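Notizen zum Vortrag »Aufräumen, das bleibt: Spielmaterial in Eimern und Kisten«
Elternabend und Fortbildung, Haus Villa, Feb 23, 2022

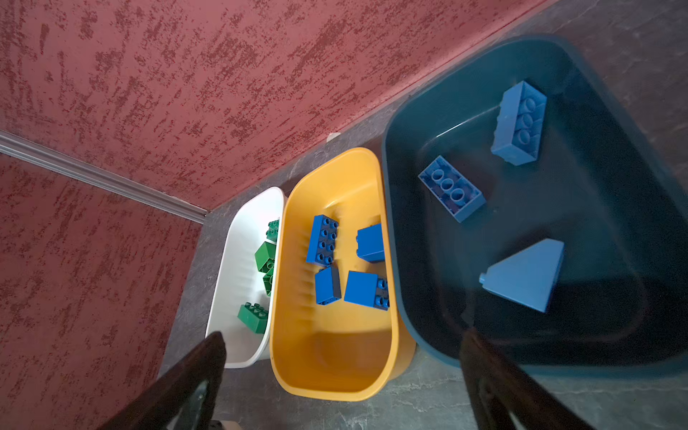
Ich möchte heute über das Aufräumen sprechen, und zwar über das Aufräumen von Spielmaterial, das viele gleiche Teile hat. Ich arbeite jetzt seit 22 Jahren mit kleinen Kindern, davon 16 in diesem Land, und ich habe in dieser Zeit sehr viele Systeme gesehen. Die meisten waren schön und hielten bis zu den Ferien. Wir in der Gruppe Pirketti haben am Ende ein sehr einfaches System behalten: ein Behälter, eine Farbe Bausteine, alles auf dem Boden und an der Wand. Die grünen Steine liegen im weißen Behälter, die blauen im gelben. Sie sehen also, dass die Farbe vom Behälter und die Farbe von den Steinen nicht gleich sind. Darüber werden wir gleich noch reden, denn danach werde ich immer als Erstes gefragt.

(Kurz warten, bis alle sitzen. Wasser hinstellen. Fragen, ob man mich hinten hört.)

Zur Person, nur zwei Sätze
Ich leite die Gruppe Pirketti zusammen mit Caradog Rosser. Mein Deutsch hat noch immer Fehler, bitte fragen Sie nach, wenn etwas nicht klar ist.

Teil 1: Warum die große Kiste nicht funktioniert hat
Früher hatten wir eine große Holzkiste mit Deckel, der Name dafür war bei den Kindern »das Loch«. In diese Kiste kam alles: Bausteine, Tiere, Schienen, Bänder, manchmal ein Schuh. Das Einräumen ging sehr schnell, das muss ich zugeben. Aber am nächsten Morgen hat das erste Kind die Kiste umgekippt, weil es einen einzigen Stein suchte, und dann war der Tag schon laut, bevor er begonnen hat.

Ich habe damals einmal alles auf eine Decke gelegt und gezählt. Es waren 200 Teile. Ein Kind von drei Jahren kann nicht in 200 Teilen suchen, ein Erwachsener übrigens auch nicht gern.

Hier die Frage an das Publikum stellen: Wer von Ihnen hat zu Hause so eine Kiste? (Hände abwarten, nicht kommentieren.)

Teil 2: Die Behälter
Was für uns wichtig war:
Der Behälter muss offen sein. Ein Deckel ist für ein Kind eine zweite Aufgabe, und der Deckel liegt später irgendwo.
Der Behälter muss so leicht sein, dass ein Kind ihn allein trägt, auch gefüllt. Darum nehmen wir kleine Behälter aus Kunststoff und füllen sie nicht voll. Ein paar große Steine auf dem Boden vom Behälter reichen für den Anfang vollkommen.
Er soll keine scharfe Ecke haben. Die runden Formen lassen sich auch leichter auswischen, das merkt man im Winter, wenn jemand erkältet ist.
Er soll auf dem Boden stehen und nicht im Regal. Das Regal haben wir lange verteidigt. Ieuan Skyrme, der bei uns die Möbel gebaut hat, war ein bisschen traurig, aber er hat dann aus dem Regal eine Bank gemacht, und diese Bank ist jetzt das beliebteste Möbel im Haus.

Preis: Bitte nicht zu viel ausgeben. Unsere Behälter kamen aus einem Restposten von Carkex. Wenn einer bricht, kaufen wir einen anderen, er muss nicht dieselbe Farbe haben.

Teil 3: Die Farben — gleiche Farbe oder verschiedene Farbe?
Das ist der Teil, bei dem ich mit Kolleginnen oft nicht einer Meinung bin. Darum langsam sprechen.

Der erste Gedanke ist natürlich: grüne Steine in den grünen Eimer. Für die ganz Kleinen ist das auch richtig, und wir machen es in der Krippe so. Das Kind hält den Stein an den Eimer und vergleicht. Es braucht dafür kein Wort.

Bei den Kindern ab vier Jahren machen wir es anders. Das Kind schaut in den Behälter, sieht, was schon darin liegt, und legt das Gleiche dazu. Es muss sich also nach dem Inhalt richten. Ich finde das eine größere Leistung. Wer die erste Handvoll Steine hineinlegt, bestimmt für diese Woche, was dort wohnt. In der nächsten Woche kann es anders sein. Die Kinder reden sehr viel darüber, wer bestimmen darf, und dieses Reden ist für mich der halbe Gewinn.

Ein Beispiel aus der Praxis, wenn genug Zeit ist: Ein Junge hat einmal einen blauen Stein zu den grünen gelegt und gesagt, der ist heute zu Besuch. Die anderen haben das akzeptiert. Am Abend habe ich den Stein liegen gelassen.

Falls jemand nach Farbsehschwäche fragt: Ja, das kommt vor, besonders bei Jungen. Dann sortieren wir nach Form oder Größe, und zwar mit der ganzen Gruppe, damit kein Kind eine eigene Regel bekommt.

Teil 4: Der Platz an der Wand
Die Behälter stehen bei uns in einer Reihe auf dem Boden, nebeneinander, ohne große Lücke. Eine Reihe ist für die Kinder leichter zu lesen als ein Haufen. Wenn ein Behälter fehlt, sieht man die Lücke.

Viele Räume haben starke Farben an der Wand und die Möbel haben dann noch eine Farbe und der Teppich auch. Es ist mir lieber, der Boden ist ruhig. Auf einem grauen Boden findet man einen bunten Stein sofort wieder. Einen kleinen Papierschnipsel sieht man dort leider auch sofort — den darf ein Kind holen, das mit seinem Behälter schon fertig ist. Um das Putzen geht es mir dabei weniger. Die schnellen Kinder haben damit eine Beschäftigung und räumen den langsamen nicht die Arbeit weg.

Klebeband auf dem Boden haben wir im Mai probiert, mit einem Feld für jeden Behälter. Nach kurzer Zeit war das Band abgezogen und in den Haaren. Ich empfehle es nicht.

Teil 5: Der Ablauf
(Diesen Teil im Stehen machen und mit den Händen zeigen.)

Wir sagen fünf Minuten vorher Bescheid. Dann bringen wir die Behälter zu den Kindern, in die Mitte, und nicht die Kinder zu den Behältern. Jedes Kind nimmt einen Stein, schaut, legt hinein. Große Steine kann man werfen, und sie machen dann ein schönes Geräusch, darum gibt es die Regel »legen«. Erst wenn die Mitte frei ist, gehen die Behälter zurück an die Wand. Zwei Kinder tragen, die anderen schauen schon nach dem Händewaschen.

Wir loben nicht jeden Stein. Ich sage am Ende nur: Jetzt ist Platz. Caradog singt lieber, das geht genauso gut.

Teil 6: Für zu Hause
Das ist für die Eltern, bitte nicht auslassen, auch wenn die Zeit knapp wird.

Fangen Sie mit zwei Behältern an. Räumen Sie den Rest für zwei Wochen in den Keller. Sie müssen nichts Neues kaufen, eine Spülschüssel ist sehr gut. Schreiben Sie keine Etiketten, wenn das Kind noch nicht liest. Und lassen Sie bitte ein Bauwerk stehen, wenn das Kind es bittet. Ein Turm ist auch ein Ort für Steine.

Mit Geschwistern ist es schwieriger. Hier habe ich keine gute Lösung, ich sage es offen. Vielleicht hat jemand im Raum eine.

Fragen, die wahrscheinlich kommen
Kleine Steine: erst ab der Vorschulgruppe, und dort in Dosen mit Schraubdeckel.
Waschen: große Steine in einem Wäschenetz, lauwarm, dann auf einem Handtuch trocknen. Sie brauchen länger, als man denkt, weil das Wasser innen in den Steinen bleibt.
Die Karten von Pruturex mit den Bildern für die Behälter: Wir haben sie nicht mehr, die Kinder haben lieber hineingeschaut.
Das alte Foto im Flur mit der Jahreszahl 1841: Das ist das Baujahr vom Haus und hat mit dem Vortrag nichts zu tun, aber es wird immer gefragt.

Am Ende die Liste für die Hospitation herumgeben. Die Stühle bitte stehen lassen, morgen ist im gleichen Raum noch die Probe vom Chor.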